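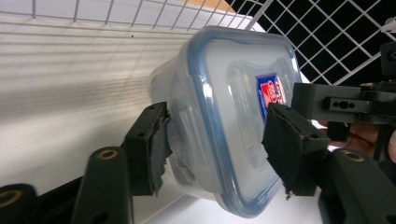 Clear box, blue-gray rim, something brown down in the corner.

Pantry day at Plovell, or how I spent a whole afternoon looking at lids

Posted 6/30/23

I have wanted to get inside Plovell for ages (yes, I'm the person who slows down at the storage aisle) and when they put up the open day sign-up I had my name in before I'd finished my coffee. It's a kitchen storage place out past the old rail yard, part showroom and part workshop, and twice a year they let regular people walk through. Parking was 11 dollars, which stung a little, but the tour itself was free and they fed us!

The first stop was the long hall where they keep samples of everything they've ever sold or tested. There are 600 containers in there, according to the sign, all on open shelves, and you're allowed to take them down. I lost a good chunk of time right there. Some of the older ones have those stiff lids that I remember from my grandmother's kitchen, the kind you had to lean on with your elbow. Our guide told us to close our eyes and feel for the rim, and you really can tell the difference between a lid that just sits there and one that wants to seal.

My favorite shape of the day was the plain rectangle with soft corners. I own far too many round ones and they waste so much shelf. A rectangular lid with a raised panel in the middle is also easy to find with your fingers when you're reaching up to the top shelf in the dark, and I do a lot of that. The cloudy plastic is less glamorous than glass but you can still tell you've got something brown in there, and then it's up to you to remember if it's sugar or bouillon. Label your boxes, people.

After that came the Grodeo room, named after their shelving line. This was more my husband's thing, but I came around. They had corner units, stackers, a pull-out thing for under the sink, and a little white wire rack that goes straight on a table or counter. I've been looking for exactly that kind for next to my stove. It has a solid board on top, so small jars don't tip the way they do on bare wire, and there's another shelf down low with the front left open. Set on that pale blue tabletop it looked very fresh, and I'm now wondering if I could get away with a blue counter.

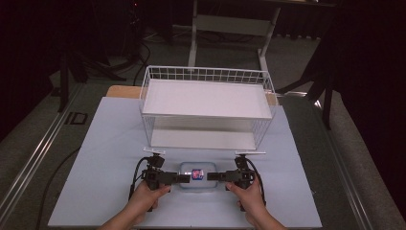 Lunch and the shop

Lunch was from Muriithi, the café across the lot, and I'd go back just for the lentil soup. They ran out of rolls early, so head over as soon as the tour breaks up.

The shop is small and gets crowded. I came home with one wire rack for 19 dollars and a set of Skanine boxes, which are the cheaper brand they carry, and so far the lids are behaving. No samples from the hall are for sale, I asked twice. There's another open day in October and sign-up is on the sheet by the register.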